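Care of Bamboo Steamers
Notes by Wendy Ellwood

A bamboo steamer fails in one of two ways: mold or splitting. Mold comes from storage with moisture still in the weave. Splitting comes from heat on dry strips. Both are avoidable with small changes in routine.

1. Before first use
Rinse the basket and lid in plain water, then steam them empty for 14 minutes over a pan of clean water. Discard the water. A new basket has a raw, grassy smell that will pass into dough if this step is skipped. 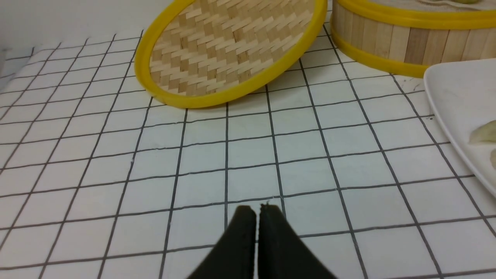
Do not use dish soap at any point. Bamboo takes it up and releases it with the next batch. A stiff brush and hot water will lift starch.

2. Loading
Line the base with cabbage leaves or perforated paper. Leave a finger's width between dumplings, as the wrappers swell. Keep the water at least an inch below the base. Top up with boiling water only; cold water stops the steam and leaves wrappers gummy.
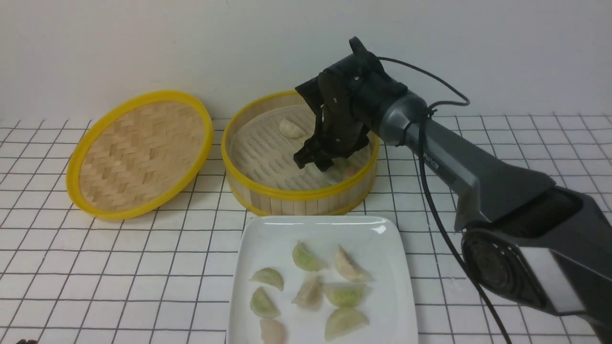

3. Drying
Shake off loose water and stand each part on its edge with air on both sides. Allow a full day. In February, with the windows shut, allow two. Do not dry in an oven or on a radiator.

4. Mold
Light surface spots can be scrubbed with white vinegar, rinsed, and steamed out. If the spots return, or have gone deep into the strips, throw the basket out.

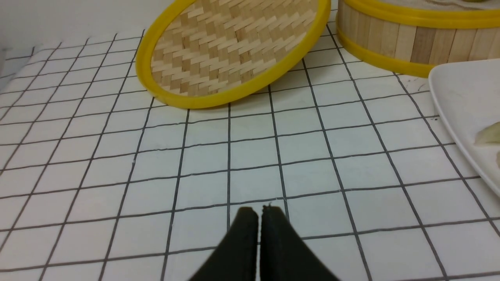 Table covers near the steaming station need their own attention. Steam carries starch and a little fat, which settle as a dull film. On a light cover with a printed grid of thin dark lines, wipe one row of squares at a time so that no patch is missed. Use a damp cloth, then a dry one. Test any cleaner on a corner first, as some will lift the print.

Related tips
Seasoning a carbon steel wok
Storing rice flour in summer
Removing scale from a kettle
Cutting boards: when to sand
Freezing uncooked dumplings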